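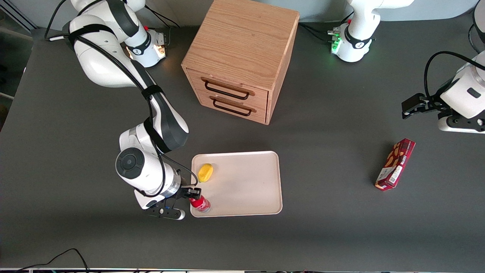 Cabo do braço direito com folga ao lado dos elos: refazer a amarração ou substituir o chicote?

Comunidade Voltus — Células de bancada — Manutenção e ajustes
Publicado em sexta-feira, 20 de fevereiro de 2026

Prezados,

Somos responsáveis pela manutenção de uma célula de bancada com dois braços brancos, instalada no laboratório de ensaios da Brimon. A célula executa tarefas de organização de objetos de uso comum: retirar e depositar frascos em uma bandeja, abrir e fechar as gavetas de um pequeno gabinete de madeira e deslocar embalagens de papelão. O registro que abre esta consulta corresponde ao braço direito com a garra fechada sobre o frasco vermelho, na borda esquerda da bandeja.

Nossa dúvida refere-se ao cabo preto preso ao longo do braço direito. Ele forma uma alça solta ao lado dos elos, conforme se observa no registro. Em repouso, a alça não encosta em nada. Em trajetórias nas quais o punho gira além da posição de pega, porém, o controlador acusa perda de comunicação com a garra. Foram 11 ocorrências desde a última revisão, todas no braço direito. O braço esquerdo, montado com o mesmo tipo de cabo, não apresentou nenhuma.

Já foram adotadas as seguintes providências:

Reaperto do conector na base do braço.
Limpeza dos contatos com álcool isopropílico.
Redução da velocidade do punho para 33 por cento do valor nominal.

A redução de velocidade diminuiu a frequência da falha, sem eliminá-la. Solicitamos orientação quanto a dois pontos. O primeiro é se a folga existente deve ser mantida, reduzida ou ampliada. O segundo é se convém substituir o chicote inteiro antes de qualquer ajuste, considerando que a célula só pode permanecer parada por um turno.

Agradecemos antecipadamente.

Setor de Manutenção — Brimon

Suporte Técnico Voltus

Prezados,

A presença de uma alça livre ao lado dos elos é, em princípio, correta. O cabo precisa de comprimento de reserva para acompanhar o cotovelo e o punho. O defeito relatado, restrito a uma faixa de giro, costuma estar associado à posição das abraçadeiras e somente em segundo lugar ao comprimento total. Não recomendamos encurtar a alça antes de concluir a verificação a seguir.

Desligue a alimentação da célula e aguarde a descarga completa do acionamento. Retire a bandeja, os objetos e o gabinete da área de alcance dos braços. Antes de liberar os freios, apoie o braço direito; em alguns modelos ele desce pelo próprio peso.

Leve manualmente o punho ao limite de giro no sentido em que a falha ocorre e observe o trecho entre o cotovelo e a garra. Se o cabo ficar esticado entre duas abraçadeiras, solte a mais próxima do punho e reposicione-a 4 centímetros em direção ao cotovelo. Repita o movimento nos dois sentidos. O cabo deve formar uma curva ampla em toda a faixa, sem dobra junto ao conector.

As abraçadeiras não devem ser apertadas ao máximo. Quando fechadas em excesso, marcam a capa e transferem todo o esforço para um único ponto. Empregue fita de velcro nos trechos móveis e reserve a abraçadeira plástica para os trechos fixos.

Concluída a amarração, meça a continuidade de cada via com o punho em três posições: centro e os dois extremos. Caso alguma via oscile durante o deslocamento, o condutor está rompido internamente e a substituição do chicote torna-se obrigatória — nenhum ajuste de percurso resolverá o problema.

Se a continuidade se mantiver, religue a célula, conserve a velocidade reduzida durante 2 horas de ciclo e só então restabeleça o valor nominal. Pedimos que o resultado seja informado neste mesmo tópico, para que o atendimento possa ser encerrado.

Suporte Técnico Voltus

Pap Integração

Aqui trocamos o chicote e o erro acabou. Sugiro trocar logo.

Gastum Serviços Industriais

Complementando a orientação do suporte, registramos um aspecto que observamos com frequência em células de dois braços.

Os cabos que correm sobre o tampo, por trás do gabinete, merecem a mesma atenção que o cabo do braço. Recomenda-se fixá-los ao tampo com canaleta baixa, deixando livre o percurso das duas garras. O mesmo vale para o cabo fino que cruza a borda próxima da mesa, no lado esquerdo: convém desviá-lo para a lateral, onde não possa ser puxado por quem abastece a célula.

Os indicadores verdes acesos na base do braço esquerdo não servem como prova de que a comunicação da garra direita esteja íntegra. Para esse fim, deve-se consultar o histórico de eventos do controlador, filtrando pelo eixo do punho, e comparar o ângulo registrado em cada falha. Ângulos concentrados em uma faixa estreita indicam tração mecânica. Ângulos dispersos sugerem mau contato no conector ou interferência, hipótese em que convém separar o cabo de sinal do cabo de potência.

Quanto à parada de um turno, o prazo é suficiente para a reamarração e para o ensaio de continuidade. A troca do chicote exige ainda a conferência do zero do punho, motivo pelo qual sugerimos programá-la à parte e manter uma peça de reserva em estoque.

Gastum Serviços Industriais — Assistência em campo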